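3. Match records and the treatment of disputed results

3.1 Sources

The results used in this paper come from the Flilovia football archive, which holds league, cup and friendly scores for clubs in the second and third tiers. We used the version of the archive released in July 2018. Each entry gives the two teams, the final score, the half-time score where known, the competition, and the ground. Attendance is listed for some matches but was not used.
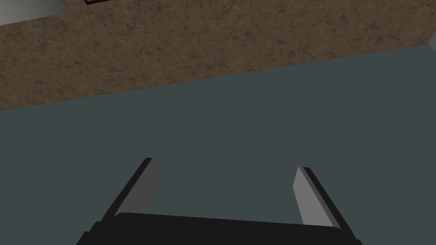
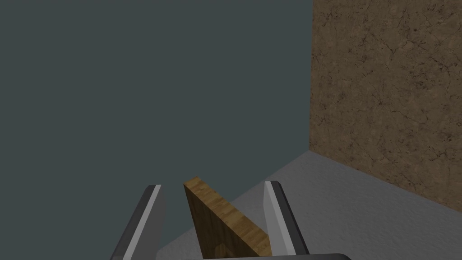

Figure 3. Two simulated views, each with the two gripper fingers spread apart. A wooden board stands between the fingers in the second view.

We drew 2000 league matches from the archive, leaving out friendlies. Cup ties were left out as well, except in the check described in Section 3.4. Friendlies are often played with unlimited substitutions and are sometimes cut short by agreement between the clubs, so a score from one of them does not mean the same thing as a league score. Earlier work by Vestergaard and Fjeld kept friendlies in the sample and gave them half weight. We tried this on a small part of our own data and found that the ranking of clubs in the middle of the table became unstable from one month to the next.

3.2 Cleaning the records

Club names were the main source of trouble. Several clubs changed names during the period, and two shared a name for part of it. Barajas, for example, appears in the archive under a sponsor's name for one season and under its own name in the seasons before and after. We gave each club a fixed number and tied all name variants to that number by hand. Where a club folded and a new one took over its ground and colors, we treated the new club as a separate team, even if supporters regard it as the same one.

Duplicate entries were removed next. Most of these came from postponed matches that were entered once under the original date and again under the date on which they were played. The first entry usually had a blank score, and these were easy to find. In a few cases the score of an abandoned match had been kept along with the score of the replay. We kept the replay only.

We found 57 matches in which the score in the archive did not agree with the score printed in the league yearbook. Khairul Hartono and Adi Krishnan went through them separately, each using local newspaper reports, and then compared their lists. They agreed on all but 9. For those nine matches we used the yearbook score. Most of the disagreements between the two sources concerned a single goal, and the winner was the same in both.

3.3 Awarded results

A match can be decided away from the field. If a club fields an ineligible player or fails to turn up, the league may award the win to the other side, normally by a score of 3-0. Such a result counts in the official table but says little about how well either team plays. We therefore kept two tables for each season. The official table includes awarded results and is used wherever we discuss promotion, relegation or prize money. The playing table uses the score on the field if the match was finished, and drops the match if it was never played.

The two tables differ less than we had expected. In most seasons the top four places are the same in both. The clearest exception is Brevthorpe, which lost points over a registration error and finished one place below the promotion spots in the official table. In the playing table it finished second. Ninness, which was promoted in its place, had the better goal difference in both tables but fewer points from matches completed on the field.

Points deducted for financial reasons were handled in the same way as awarded results: they are counted in the official table and ignored in the playing table. Some leagues take the points off at the start of the season and others at the end. For the week-by-week analysis in Section 4 we apply the deduction on the date it was announced. An appeal that later changed the number of points is applied on the date of the appeal ruling, and the earlier weeks are left as they stood.

3.4 Abandoned matches

Matches stopped before full time were sorted by the minute of stoppage. If play stopped before 60 minutes, the match was dropped unless it was replayed. If play stopped at or after that point and the league let the score stand, we kept it and marked it as incomplete. The cut-off is a matter of judgment. Wuisan (personal communication) has argued for a later one on the ground that many goals are scored near the end of a match, and this is a fair objection. We ran the main model again with all incomplete matches removed. The home advantage estimate did not change in its first two decimal places, and no club moved more than one place in the rankings.

As a further check we added the cup ties that were settled within normal time. Ties that went to extra time were entered as draws, whatever the final outcome, and penalty shootouts were ignored. Adding these matches raised the ratings of a few lower-tier clubs that had gone far in a cup. It had almost no effect on the others. The full rankings, with and without cup ties, are given in Appendix B.

3.5 Limits of the data

Half-time scores are missing for many of the older matches, and they are missing more often for clubs that finished low in the table. Any analysis that relies on them will lean toward the stronger clubs. We use half-time scores only in Section 5.2 and repeat the point there. Kickoff times are not reliable before the archive moved to its present format, and we make no use of them. Red cards are recorded by team and not by minute, so we could not adjust for the length of time a side played with ten players.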